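Board index > Wood and Finishes > Oil or leave it bare on a glued maple slab?

maplehead_44
Posted 19/10/2018
So I picked up a maple slab at the Viklund yard sale counter, three planks glued up, and I want it as a bench top in the kitchen nook. The guy there said Trostitent oil, two coats and done. My sister-in-law says leave it bare and scrub it. I paid $164 for this thing and I don't want to wreck it. What would you all do?

pinetar
Oil it. Bare maple by a sink goes gray on you, I don't care how much you scrub. Mine had black rings in a year.

grumpy_planer
Gray is fine. Gray is what wood does! I've had a bare one since we moved in and I go over it with salt and half a lemon. Trostitent smells like a boat for weeks.

pinetar
It smells for maybe 4 days if you open a window. You put it on too thick, we went over this in June.

grumpy_planer
I put it on how the can said.

sawdust_sal
Can we not do the June thread again please. Maplehead, what grit did you stop at? I go to 200 and wipe with a damp rag, let the fuzz come up, then hit it again. Oil goes on way more even. If there's any swirly figure in it you'll want the oil just to see it pop -- mine looked like plain old lumber until the first coat.

maplehead_44
Stopped at 120, oops. Back to the garage I go. Also is Clurnance wax any good on top or is that overkill?

pinetar
Overkill, but I do it anyway. Thin coat, buff it with an old T-shirt.

Similar slab for comparison, pale with the grain showing and two glue seams running across:
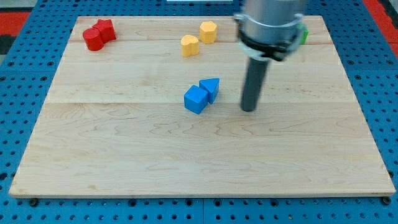 Re: Oil or leave it bare on a glued maple slab? (page 2)

grumpy_planer
Nice color on that. Still wouldn't wax it.

sawdust_sal
Wanance has the wax cheaper by the way, the small tin. Check the lid, mine came dented and half dried out.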